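# 시리얼 수신 처리: 링 버퍼와 패킷 해석

임베디드 통신 실습 강의 노트, 2019년 1월 16일. 실습 보드는 Funeck, 호스트 쪽 라이브러리는 Mishra를 기준으로 한다. 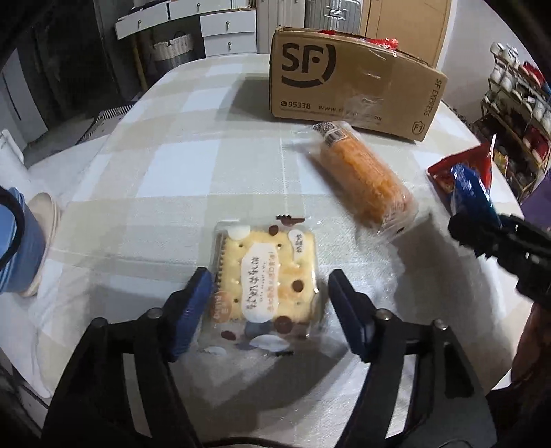

수신 스레드와 해석 스레드를 꼭 나눠야 하느냐, 한 스레드에서 읽고 바로 해석하면 코드가 절반으로 줄지 않느냐는 질문이 게시판에 올라왔다. 해석이 항상 빨리 끝난다면 한 스레드로도 된다. 다만 해석 결과를 파일에 쓰거나 화면에 그리기 시작하면 그동안 포트를 읽지 못하고, 드라이버의 수신 버퍼가 넘치면 바이트가 조용히 사라진다. 이번 과제는 로그를 파일로 남기므로 나누어서 작성한다.

## 1. 패킷 형식

보드에서 올라오는 데이터는 모두 아래 형식을 따른다.

| 위치 | 이름 | 내용 |
|---|---|---|
| 앞부분 | SYNC | 0xA5, 0x5A |
| 그다음 | LEN | 페이로드 길이, 하위 바이트 먼저 |
| 가운데 | PAYLOAD | 최대 932바이트 |
| 끝 | CRC | CRC-16, 하위 바이트 먼저 |

SYNC와 LEN을 합친 헤더는 4바이트이고, CRC까지 더하면 페이로드를 뺀 길이는 6바이트다. CRC 계산 범위는 LEN과 PAYLOAD이며 SYNC는 들어가지 않는다. 작년 노트에는 SYNC도 포함한다고 적혀 있었는데 보드 펌웨어와 맞지 않아 고쳤다.

LEN이 0인 패킷도 정상이다. 보드가 살아 있음을 알리는 용도로 쓰며, 해석기는 이것을 오류로 처리하면 안 된다.

## 2. read()의 반환 단위

시리얼 포트에는 패킷 경계라는 개념이 없다. `read()` 한 번에 패킷의 앞부분만 올 수도 있고, 패킷 두 개가 붙어서 올 수도 있다. 다음과 같은 코드는 시험할 때는 잘 도는 것처럼 보이다가 다른 PC에서 깨진다.

```c
n = read(fd, buf, sizeof(buf));
if (buf[0] == 0xA5 && buf[1] == 0x5A)
 handle_packet(buf, n); /* 잘못된 예 */
```

`buf[0]`이 패킷의 시작이라는 보장이 없고, `n`이 패킷 길이와 같다는 보장도 없다. `n`이 0이거나 음수인 경우도 확인하지 않았다. USB 변환기를 쓰면 변환기가 바이트를 모았다가 한꺼번에 넘기기 때문에 증상이 변환기마다 달라진다.

## 3. 링 버퍼

수신 스레드는 읽은 바이트를 링 버퍼에 넣기만 하고, 해석 스레드는 꺼내기만 한다. 쓰는 쪽과 읽는 쪽이 각각 하나뿐이므로 인덱스를 원자 변수로 두면 뮤텍스 없이 구현할 수 있다.

```c
#define RB_SIZE 1000

typedef struct {
 uint8_t data[RB_SIZE];
 atomic_size_t head; /* 수신 스레드만 변경 */
 atomic_size_t tail; /* 해석 스레드만 변경 */
} ring_t;

int rb_put(ring_t *r, uint8_t c)
{
 size_t h = atomic_load(&r->head);
 size_t next = (h + 1) % RB_SIZE;
 if (next == atomic_load(&r->tail))
 return -1; /* 가득 참 */
 r->data[h] = c;
 atomic_store(&r->head, next);
 return 0;
}

int rb_get(ring_t *r, uint8_t *c)
{
 size_t t = atomic_load(&r->tail);
 if (t == atomic_load(&r->head))
 return -1; /* 비어 있음 */
 *c = r->data[t];
 atomic_store(&r->tail, (t + 1) % RB_SIZE);
 return 0;
}
```

`head`와 `tail`이 같으면 비어 있는 상태로 본다. 가득 찬 상태와 구별하려고 한 칸은 항상 비워 둔다. 따라서 실제로 저장할 수 있는 양은 `RB_SIZE`보다 한 바이트 적다. 가장 긴 패킷 하나는 들어간다.

`rb_put()`에서 데이터를 쓰는 줄과 `head`를 갱신하는 줄의 순서를 바꾸면 안 된다. 순서가 바뀌면 해석 스레드가 아직 쓰지 않은 칸을 읽는다. `volatile`은 이 순서를 보장하지 않으므로 원자 변수 대신 쓸 수 없다.

가득 찼을 때의 처리는 과제마다 다르다. 이번에는 새로 온 바이트를 버리고 `overrun` 카운터를 올린다. 버린 뒤의 패킷은 CRC에서 걸러진다. 수신 스레드가 `tail`을 움직여 오래된 바이트를 버리는 방식은 위 구조에서는 쓸 수 없다.

## 4. 상태 기계

해석은 바이트 하나를 받을 때마다 상태를 하나씩 옮기는 방식으로 한다.

```c
typedef enum {
 ST_SYNC1, ST_SYNC2, ST_LEN_L, ST_LEN_H,
 ST_DATA, ST_CRC_L, ST_CRC_H
} state_t;

void parser_feed(parser_t *p, uint8_t c)
{
 switch (p->st) {
 case ST_SYNC1:
 if (c == 0xA5) p->st = ST_SYNC2;
 break;
 case ST_SYNC2:
 if (c == 0x5A) p->st = ST_LEN_L;
 else if (c != 0xA5) p->st = ST_SYNC1;
 break;
 case ST_LEN_L:
 p->len = c;
 p->st = ST_LEN_H;
 break;
 case ST_LEN_H:
 p->len |= (uint16_t)c << 8;
 p->pos = 0;
 if (p->len > MAX_PAYLOAD) p->st = ST_SYNC1;
 else if (p->len == 0) p->st = ST_CRC_L;
 else p->st = ST_DATA;
 break;
 case ST_DATA:
 p->buf[p->pos++] = c;
 if (p->pos == p->len) p->st = ST_CRC_L;
 break;
 case ST_CRC_L:
 p->crc = c;
 p->st = ST_CRC_H;
 break;
 case ST_CRC_H:
 p->crc |= (uint16_t)c << 8;
 if (p->crc == calc_crc(p)) deliver(p);
 else p->bad_crc++;
 p->st = ST_SYNC1;
 break;
 }
}
```

`ST_SYNC2`에서 0xA5가 다시 들어오면 상태를 그대로 둔다. 무조건 `ST_SYNC1`로 돌려보내면 `A5 A5 5A`가 왔을 때 정상 패킷을 하나 놓친다. 제출물에서 자주 틀리는 부분이다.

길이 검사는 반드시 `ST_DATA`로 가기 전에 한다. 잡음으로 LEN이 깨지면 `buf`의 범위를 넘어 쓰게 되고, 프로그램은 엉뚱한 곳에서 죽는다.

페이로드 안에 우연히 `A5 5A`가 들어 있는 경우는 정상이다. 동기가 맞은 상태에서는 문제가 없고, 동기를 잃은 상태에서는 가짜 헤더로 인식될 수 있지만 CRC에서 대부분 걸린다. 이때 가짜 길이만큼 진짜 패킷이 함께 사라질 수 있다. Talov 예제 코드는 CRC가 틀리면 가짜 SYNC 바로 다음 바이트부터 다시 찾는다. 그렇게 하려면 해석 중인 바이트를 보관해야 하므로 이번 과제에서는 요구하지 않는다.

## 5. 타임아웃

패킷 중간에서 케이블이 빠지면 상태 기계는 `ST_DATA`에 멈춘 채 남는다. 다시 연결했을 때 첫 패킷이 이전 패킷의 나머지로 들어가 버린다. 마지막 바이트를 받은 뒤 1000 ms가 지나면 상태를 `ST_SYNC1`로 되돌린다.

- 시간은 단조 증가 시계로 잰다. 리눅스에서는 `CLOCK_MONOTONIC`을 쓴다.
- `time()`이나 `gettimeofday()`는 시각 동기화 때 값이 뒤로 갈 수 있다.
- 타임아웃 검사는 해석 스레드에서 한다. 수신 스레드에서 `p->st`를 건드리면 경쟁 상태가 된다.

링 버퍼가 비었을 때 해석 스레드가 쉬지 않고 돌면 CPU 코어 하나를 다 쓴다. 조건 변수로 깨우는 것이 좋지만 짧은 `nanosleep()`도 인정한다.

## 6. Mishra 라이브러리 관련

`mishra_open()`은 포트를 raw 모드로 바꿔 준다. 직접 `open()`을 쓰는 경우에는 `cfmakeraw()`를 호출해야 한다. 호출하지 않으면 0x0D가 0x0A로 바뀌거나 0x11, 0x13이 흐름 제어 문자로 먹혀서, 특정 값이 들어간 패킷만 CRC 오류가 난다. 오류가 특정 데이터에서만 반복되면 이 설정부터 확인한다.

윈도우용 빌드는 아직 시험하지 못했다. 윈도우를 쓰는 경우 실습실의 리눅스 PC에서 제출 전 확인을 한다.

## 7. 과제

1. 위 링 버퍼와 상태 기계를 사용하여 수신 프로그램을 완성한다.
2. Tirnomdale 서버의 `serial/` 폴더에 있는 바이트 덤프를 입력으로 넣고 정상 패킷 수, CRC 오류 수, `overrun` 값을 출력한다.
3. 덤프를 한 바이트씩 넣을 때와 한꺼번에 읽어 넣을 때 정상 패킷 수와 CRC 오류 수가 같은지 확인한다. 입력이 밀리지 않도록 `overrun`이 0인 상태에서 비교한다.
4. 타임아웃이 동작하는 로그를 첨부한다.

소스와 `Makefile`을 함께 압축해서 올린다. 실행 파일은 넣지 않는다. 경고가 나오는 코드는 감점하며, 컴파일 옵션은 `-Wall -Wextra -pthread`다.

CRC 표는 덤프와 같은 폴더의 `crc_table.h`를 그대로 쓴다. 초기값은 0xFFFF이고 마지막에 반전하지 않는다.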